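Budgeting for the arm, part two

The quote from Studislow came back on Wednesday and it was higher than I'd planned for. The arm itself is fine. The extras are where the money goes: a second gripper, spare finger pads, delivery, and 373 for a mounting plate I could probably get made locally.

I've been running everything in simulation first, with a sofa and a few odd things to pick up from it.
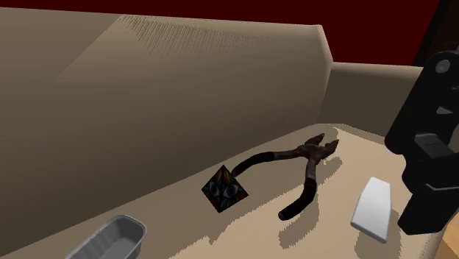 Sukside do a similar package with 2 years of cover, but they want 45 per cent up front – too much for me before November. I've asked both firms to price the gripper separately. I'd sooner spend on that than on a longer reach, as most of what I want to do is picking up small, awkward things.

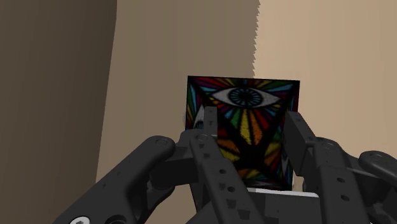 Emanuel Ursu wrote to say I should put money aside for cables and a proper stand before anything else, and that his own stand cost him more than the controller did. I've added a line for both.

The simulator costs me only time, so I'll keep at it until the order goes in.
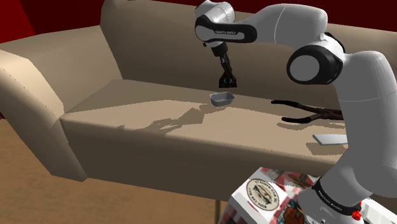 Would I buy second-hand? Only if I could see the arm running first and the seller still had the paperwork.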